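Zolus 32 Inset Sink with Ridged Drainboard

Stainless steel, single bowl, left-hand or right-hand drainer
Item number 3097-L (drainer left) / 3097-R (drainer right)
In stock at the Clolwood warehouse

Overview

The Zolus 32 is a one-piece inset sink for kitchens, utility rooms and rental units. The bowl and the drainboard are pressed from a single sheet of stainless steel, so there is no joint between them to collect dirt. It drops into a cutout in the countertop and is held from below with clips. It suits laminate, solid wood, stone and tiled counters.

We have sold this model longer than any other sink in the range. The outside dimensions have stayed the same the whole time, and a new Zolus 32 will go into the opening left by an old one. Customers replacing a Mazurek inset sink should measure first. The Mazurek cutout is slightly deeper front to back and usually needs a filler strip along the rear rim.

What is in the box

Sink unit with faucet hole punched
Fixing clips and screws
Foam sealing strip, fitted to the underside of the rim
Basket strainer and rubber gasket
Overflow cover and hose
Cutout template (paper, full size)
Installation sheet

The faucet, trap and supply lines are sold separately. The Wastix compact trap fits without an adapter.

Dimensions and specifications

Overall width: 32 inches
Overall depth: 18 inches
Bowl depth: 7 inches
Drain opening: 3 1/2 inches
Material: 18/10 stainless steel
Finish: polished
Faucet hole: one, 1 3/8 inches
Minimum base cabinet: 18 inches
Mounting: inset, clips included
Shipping weight: 11 pounds
Price: $153.00

The drainboard

The ribs are pressed up from the sheet and the board has a built-in fall toward the bowl. The sink must be set level for the fall to work. If the counter itself slopes away from the bowl, water will stand between the ribs, and the only real cure is to shim the cabinet.

Glasses with a narrow foot can tip on a ribbed surface. A folded towel or a flat rubber mat solves this. Take the mat up at night so the steel can dry underneath.

The steel will carry a full load of pots without flexing as long as the clips are tight. If the board makes a popping noise when hot water runs over it, go under the counter and check the clips at the far end first. Those are the ones that get skipped, as they are hard to reach behind a cabinet wall.

Cleaning and care

For everyday cleaning use warm water, dish soap and a soft cloth or sponge. Rinse, then wipe dry. Wiping dry matters more than the choice of soap, especially in areas with hard water.
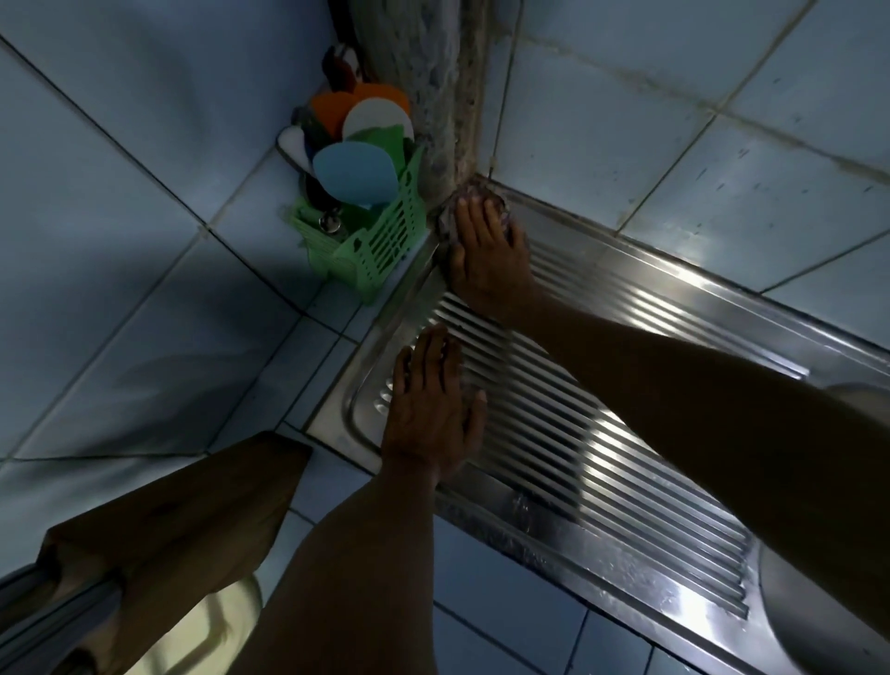 The rear corners need attention once a week. Soap film and lime build up along the back rim, where a quick wipe tends to miss them. Use a nylon pad with a little baking soda paste, work along the rim, and rinse well. For heavier lime, lay a cloth soaked in white vinegar along the rim for ten minutes and then rinse. Do not leave vinegar on grout or on natural stone.

Do not use:

Steel wool or wire brushes
Chlorine bleach or cleaners that contain it
Silver dip
Drain cleaner left standing in the bowl
Cast iron pans left to soak overnight

Small rust-colored spots are nearly always from something else, such as particles from a steel wool pad, a can left standing in water, or filings from new pipework. They come off with a mild cream cleaner. Rub with the direction of the polish.

Fine scratches will show on a new polished sink in the first few weeks. They blend together with use and the surface settles to a softer shine. We do not treat this as a fault.

Fitting into a tiled counter

Most questions we get about this sink concern tile, so the steps are given in full.

1. Check that the tile is sound around the opening. Tap each one. A hollow sound means the tile has come away from the bed and should be reset before the sink goes in.

2. Tape the paper template to the counter and check it against the wall. Leave at least 2 inches behind the rim so the faucet nut can be reached.

3. Cut with a diamond blade. Cut the tile first, then the board beneath it with a jigsaw.

4. Seal the cut edge of the board with two coats of varnish or a bead of silicone. Let it dry.

5. Fit the faucet, strainer and overflow to the sink while it is still on the bench. This is far easier than doing it from inside the cabinet.

6. Run a bead of sanitary silicone around the opening. On a tiled counter the foam strip alone is not enough – the grout lines sit lower than the tile face and water will find its way under the rim.

7. Lower the sink, tighten the clips a little at a time, working corner to corner, and wipe off the extra silicone. Leave for 24 hours before using.

If the grout lines are deep, fill them flush under the rim a day ahead.

Using the space around the sink

The reversible layout lets you put the drainer on whichever side has more room. In a corner kitchen we suggest placing the drainer toward the corner and the bowl toward the open counter. It leaves elbow room at the bowl, and the corner can be used for things that stand upright.
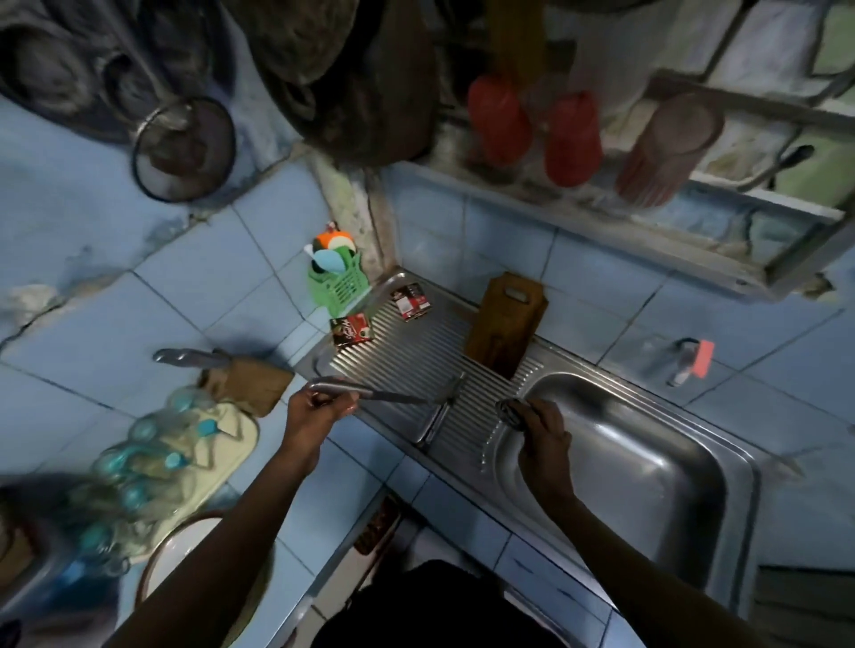
Cutting board stood at the back of the drainboard, with a utensil basket in the corner.

Wooden boards should stand on edge to dry, with air on both faces. Give them a turn now and then so the same edge is not always in the wet. Knives are better dried and put away than left on the ribs, where the tip can mark the steel.

Accessories

Chopping board for 32 bowl, beech – item 42-B
Wire drainer basket, coated – item 42-W
Wastix compact trap, 1 1/2 inch
Replacement basket strainer
Replacement clip set
Flat rubber drainer mat, gray

The wire basket sits inside the bowl and will not fit on the drainboard.

Common questions

Can it be undermounted?
No. The rim is rolled and has no flat flange to bond to.

Will it take a garbage disposal?
Yes, the drain opening is standard. Use a support bracket for any unit over 15 pounds.

Can a second faucet hole be added?
Yes, with a punch of the right size. A hole saw tends to leave a rough edge. Drilling or punching does not affect the warranty unless the steel cracks from it.

Is the overflow required?
It is fitted as standard and can't be left off. The opening is already cut in the bowl.

Does the left-hand version cost more?
No, both are the same price.

Shipping and returns

Orders placed before noon leave Clolwood the same working day. The sink ships flat in a double-wall carton with corner blocks. Please open the carton and check the rim before signing, as a bent rim will not seal. Unused sinks may be returned within 42 days in the original packing. Once silicone has been applied we can't take a sink back.

Warranty covers the steel against cracking and rust-through for ten years from purchase. The strainer, gasket and overflow hose are covered for one year. Keep the receipt. The item number is also stamped on the underside of the drainboard near the rim.

The installation sheet was revised in January to add the tiled counter steps. If your carton has the older sheet, follow the steps on this page.

Page last updated 22 July 2026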